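Open day debrief, Brolter site, July
Notes by Iara Lagos, typed up fast, sorry

Present: P. Quezada (chair), I. Lagos, two from Sosa, Carnow sent regrets.

1. Turnout. 439 through the door, best we've had. Parking a mess by 10:30. Sosa wants a shuttle next time, agreed in principle, no budget yet.

2. Kitting cell demo. Ran all morning. Pulleys and the small metal parts out of the steel tray, gripper picks, visitors watch. Patricio did most of the talking. People liked the pulley pick best, kept asking to see it agian. Stopped 7 times, mostly glare off the tray fooling the vision. Restart slow. Needs fixing before anyone else sees it.
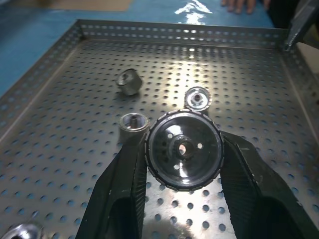 Long discussion on whether to run it slower for the public. Patricio against, says slow looks broken. Sosa side for. Left at current speed, put up a sign with the real cycle time.

Barrier tape too low, kids under it. Proper fence for next one, no argument.

3. School groups. Two came, third canceled day before. Teachers want a handout. Iara to write, one page, no jargon.

4. Costs. Total 2,577, over by the price of the second lunch order. Fosari invoice still missing, Patricio to chase.

5. AOB. Carnow asks if they can bring there own customers to see the cell in the fall. Yes if the glare thing is sorted. Matte insert or move the lights, Sosa to try both.

Ended 4:40. Next meeting when the invoice shows up.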